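A Morning at the Galtow Bakery Open Day

I have wanted to see inside the Galtow bakery ever since my sister brought one of their plum loaves home for Christmas and we finished it standing up at the worktop. So when they put up a notice about an open day I had my name down within the hour!

We went in through the side door, past the flour store, and were handed paper hats and a mug of tea. Nest Bellis, who runs the morning shift, took our group round. There were 10 of us, mostly home bakers, plus one very patient husband. Nest talks fast and walks faster, and I filled four pages of my notebook before we had even reached the ovens.

First stop was the mixing room. The big dough for the white tins gets nine minutes and then a long rest in tubs under a cloth. I have been kneading mine far too long, clearly. She let us each pull a piece off and stretch it, and it went so thin I could see my fingers through it — mine at home has never once done that.

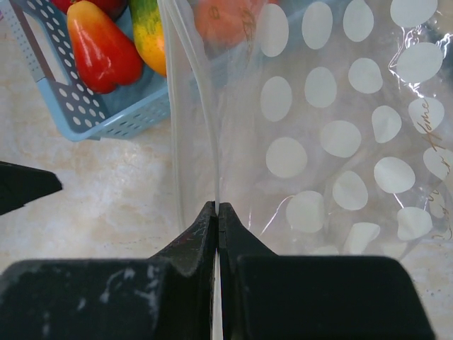 The sweet doughs are kept in a cooler room next door, and I could have stayed there all day. Mabli Wogan was shaping buns, two at a time, one under each palm, chatting over her shoulder about butter. She likes it soft enough to dent but still cool, and she adds it a spoonful at a time once the dough has come together. I asked about cardamom and she got out three jars so we could smell the difference between the pods, the seeds and the ready-ground sort. I am never buying ready-ground again.

Then the ovens. There are two, an old brick-floored one called Skurar (it has the name painted over the door) and a newer deck oven that does most of the rolls. Skurar holds 30 loaves and they turn them by hand with a long peel. The crust on those loaves is darker than I would dare at home and it tastes wonderful, almost like toffee at the corners. We ate ours with salted butter, leaning on a flour bin. The husband had three slices.

I did ask about the plum loaf. They only bake it from July to Christmas, and the recipe stays in the building, though Mabli let slip that the fruit is soaked in cold tea overnight. I tried that as soon as I got home, with prunes, and it was very good if a bit sticky in the middle. I'll give it another 10 minutes next time.
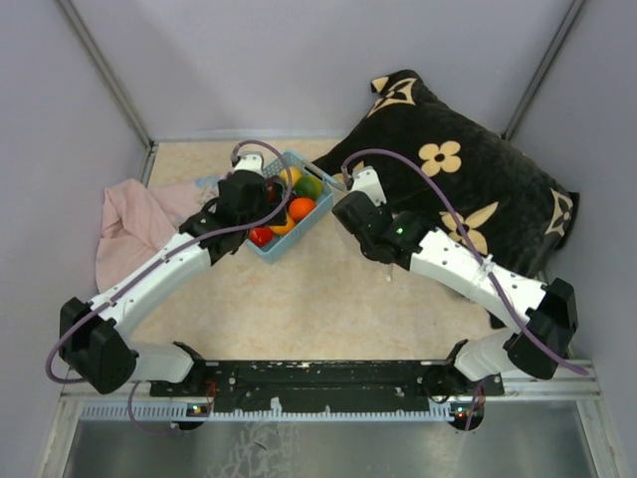
Words: Keisha Escobedo
Posted January 10, 2020 in Baking, Days Out

After the tour there was a table of things to buy, and I came away with a rye loaf, a bag of Mabli's buns and a small pot of starter. The starter has been fed twice and is bubbling up nicely on the shelf above the kettle. Nest said to use rye flour for the first few feeds and then move it over to white.

If you fancy going yourself, wear flat shoes and leave your good coat in the car, as the flour gets everywhere. The tour is a morning one and you'll be on your feet for all of it. Have a light breakfast too. I had porridge before I set off and rather regretted it by the second loaf.

I'll put up my go at the cardamom buns once I've got the shaping right. So far one hand works and the other makes a sort of pasty.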